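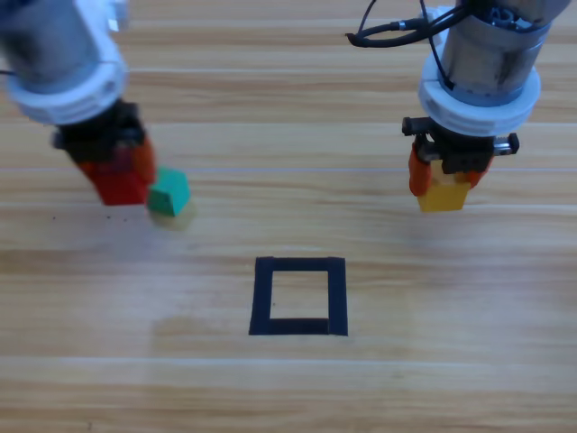
What Is a Privacy Policy?

Last updated: 3 April 2023

Each time you use a website, a game or an app, you share some information with the company that runs it. You may type some of it in yourself, such as a username or a birthday. Other information is sent by your phone, tablet or computer without your typing anything. A privacy policy is the page on which a company states what information it collects, what it does with that information and who else is allowed to see it.

The Skekbridge Public Library prepared this guide for readers in grades three through six. Adults are welcome to read it too.

What counts as personal information?

Personal information is anything that could help someone work out who you are or where you are. Your full name, your home address and your phone number are personal information. So are a photo of your face, a recording of your voice and the name of your school.

Some kinds are harder to notice. A tablet can report its location. A web browser can report which pages you opened and how long you stayed on each one. One of these facts may say very little about you. When many of them are put together, they can say a great deal. A person who knows your town, your school mascot and the position you play on the soccer team may not need your name to find you.

Why do companies collect it?

Sometimes a company needs information for its service to work. A game must store your score if it is going to show you that score tomorrow. A weather app must know which town you are in, or it cannot give you the right forecast.

Sometimes the company collects information in order to earn money. Many apps cost nothing to download, and they are paid for by advertising. An advertiser that sells skateboards would like to show its ads to people who enjoy skateboarding. If an app keeps a record of what you watch and tap, it can help the advertiser choose. This is called targeted advertising. A privacy policy should tell you if a company does this.

Reading a policy: the Hamico puzzle game

Suppose that you want to play a puzzle game made by a company called Hamico. The privacy policy is 23 pages long when printed. Very few people of any age read 23 pages before playing a game, so it helps to know which parts to look for. The Hamico policy contains these sentences:

"We collect your username, your age and your device type."

"We may share information with our trusted partners."

"We keep account records for 2 years after an account is closed."

The first sentence is clear. It names three things, and you know what they are. The second is not very clear. It does not say who the partners are or what information they receive. The word "may" is also worth noticing. In a policy, "may" usually means that the company is giving itself permission to do something, even if it is not doing it today.

The third sentence tells you that deleting the game from your tablet is a different thing from deleting your information. When you remove an app, the company can still have its records. To have them erased, a parent or guardian usually has to write to the company or fill out a form.

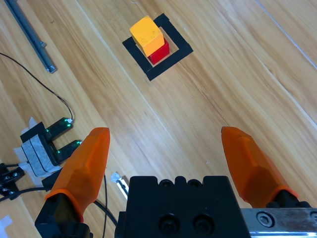

Policies can also change. Most of them have a line near the end stating that the company can update the policy and will post the new version on its website. Some companies send a message when this happens. If a game you already play asks you to agree to new terms, show the message to an adult before you press the button.

Is there a law about this?

Yes. In the United States, a federal law gives special protection to children under the age of 13. The law is called the Children's Online Privacy Protection Act, and it is often shortened to COPPA. Websites and apps that are made for children must, in most cases, get permission from a parent before they collect personal information from a child under 13. Parents can also ask to see what has been collected and can ask for it to be deleted.

This is one reason many websites ask for your date of birth when you sign up. Some children type in an earlier year so that the site will let them in. The library asks you not to do this. When a website believes that you are an adult, it treats your information the way it treats an adult's, and the protections meant for you may not be used.

Other countries have their own laws, and some states have added rules as well. A company that has users in many places may have a long policy partly for that reason.

What are cookies?

You have probably seen a box on a website asking you to accept cookies. A cookie is a small piece of text that a website saves in your browser. It helps the site remember you. If you choose large print on a website and the print is still large when you come back, a cookie may be the reason.

Other cookies are placed by advertising companies, and they can follow your visits from one website to another. Many cookie boxes have a button marked "Reject" or "Manage choices" – it is sometimes smaller than the button marked "Accept." You are allowed to use it.

Before you sign up

Ask a parent or guardian first. Choose a username that does not include your real name, your birthday or your school. If a form has boxes that are not required, leave them blank. When an app asks to use your camera, microphone or location, think about what the app is for. A drawing app called Cunurance, for instance, has no clear need to know what street you are on.

If you have already shared something and now wish you had not, tell an adult you trust. You will not be in trouble with the library, and there is often something that can be done.

Words to know

Consent: permission that a person gives after being told what they are agreeing to.

Data: pieces of information, especially those stored on a computer.

Third party: a person or company other than you and the company whose service you are using.

Opt out: to tell a company that you do not want to be included in something.

Getting help at the library

Sheyla Cáceres, Youth Services Librarian, can help families find and read the privacy policy of any website or app. Please ask at the Children's Desk in the Salazar Reading Room. Printed copies of this guide are kept at the same desk, and teachers may request a class set for use beginning in September.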